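Fernstead Play Library
Progress report to the Conport Fund
April 6, 2022

This report covers the building brick part of the grant. The soft toy part is reported only briefly, as most of that money has not been spent yet.

Sorting and washing

We took in 479 bags and boxes of donated bricks between December and the end of March. Most came through the drop-off point in Trostasham. All of them have now been opened and washed, and all but 53 have been sorted. The remaining ones are mixed with other makers' bricks that do not grip properly, and these are slow to go through by hand.

Bricks are sorted by size first and color second. We began the other way around and changed after the first few weeks. A child looking for a long brick will usually take any color, but a child looking for a red one still wants the right length.

The starter sets

Each starter set goes out in a cloth bag with a card showing a few small builds. The simplest is a tower of four bricks: a small yellow one at the bottom, a small red one on that, then a wider green one, and a large red brick with eight studs on top. It is narrow at the base and wide at the top on purpose. 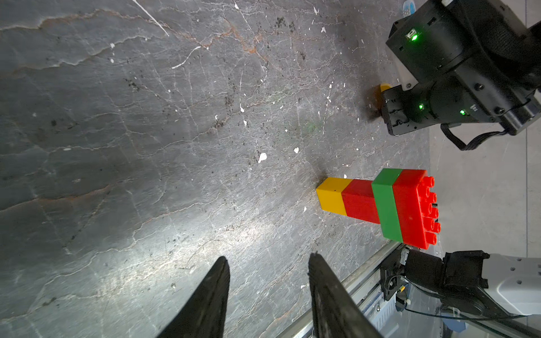
Parents asked us early on why the first card was top-heavy. Younger children like the fact that it looks as if it should fall, and older ones start moving the green brick sideways to see how far it will go. We have kept it as card one. Card two is a low wall and card three is a set of steps, and neither has needed changes.

So far 402 starter sets have been packed and sent to families. The rest are waiting for cloth bags, which are on order from Saarinen and were promised for last month. If they do not arrive soon we will use paper bags for the next batch – they tear, but they will do for one trip home.

Missing pieces

Returned sets are checked against the card before they go out again. Small bricks are the ones that go missing, and yellow ones more than the others. We now put two spare small bricks in every bag. This uses up stock, and we would like to talk about it at the next review.

Soft toys and the tabletop display

Teddy bears and other soft toys are checked for loose eyes and split seams, then washed. We have set aside a shelf for them but have not started lending. The plan is to pair a bear with a small block stack in each bag for under-fives, so that there is something to build for.
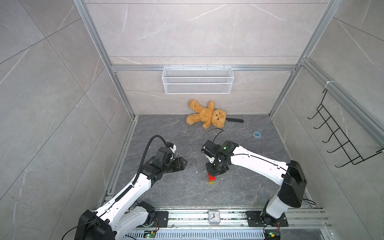
Can the bears and the bricks be washed together?
They are washed separately. Bricks go through warm soapy water in a mesh bag and dry overnight on towels, while a bear can take two days to dry through.

Spending

Spending on washing supplies and storage is within budget. Delivery costs are over, mainly from extra trips to Trostasham – we expect these to drop now that the large donations have slowed down.

Next steps

Finish the last of the unsorted bricks. Pack the next batch of starter sets once the bags are settled. Begin lending soft toys, starting with 8 families who have already asked.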